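Speaker notes – "What Your Service Desk Sounds Like From the Waiting Room"
Wendell Wojcik, Baltthorpe dealer evening, January
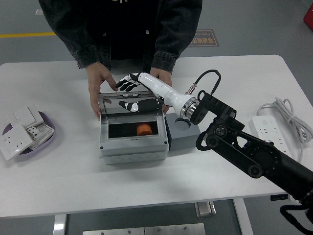 Hands on a clear-lidded enclosure box.

Slide 1. Wait for the coffee line to sit down. It won't. Start anyway.

I spent 300 dollars of my own money on an oil change and a cabin filter at Sesetti, so I come to you as a wounded customer. Don't name the branch. They know which one.

Slide 2. The survey. 1144 owners, all of whom had a car serviced in the past year. Read the top complaint out loud, slowly: "They didn't call." Price came in fourth. Pause here, because the sales managers will want to write that down and they never bring pens.

Slide 3. The phone. We rang the Enriquez service desk at 4 in the afternoon. Five transfers, one of them back to the person who answered. Very polite each time. Play the hold music if the speakers work. If they don't, hum it.

Slide 4. Courtesy cars. Owners forgive a small one. They don't forgive one with the fuel light on. (Ask who filled theirs this week. Look at the back row.)

Slide 5. The video check. Zatard sends customers a clip of their own brake pads with a tech talking over it. Half of the owners I spoke to loved it. The other half thought they were being sold brake pads – and some of them were. Say what's worn, say how long it can wait, stop talking.

Slide 6. The handover. Walk the customer to the car. Go through the bill before they pay it. Skip the plea for a perfect score; people can smell it, and the paper floor mat doesn't cover it up.

Questions. Someone will ask about warranty labor rates. Tell them it's a different talk, with a bar.

Leave the phone number slide up at the end. Check first that somebody answers it.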